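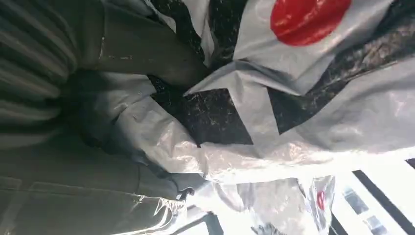 I've been reading everything I can find on grasping floppy things, and since July I've finally been trying it for myself. The idea that has me hooked is wonderfully simple: don't work out the shape of the object at all, just watch how the view from the wrist changes as the fingers close. Crinkly plastic is a brilliant test. The white bag with the big red circle is all creases and shiny highlights, and every small squeeze rearranges them, so any method that wants a tidy outline is lost straight away. The black speckled patches help a lot – they give the tracker something that isn't glare to hold on to.

Etornam Boateng suggested training on short clips instead of single pictures, and what a difference! With 3000 clips the policy (we call it Tawhiri) managed 84 per cent of its grasps on bags it had never met. Going from 2 pictures per decision to 4 did most of the work, which I still find a bit astonishing. More than four made it slower and no better.

Clear bags are still miserable, mind you. Kiri Merrick thinks a touch signal would sort out almost all of those misses, and I'm itching to try it – Saturday, if the new finger pads turn up.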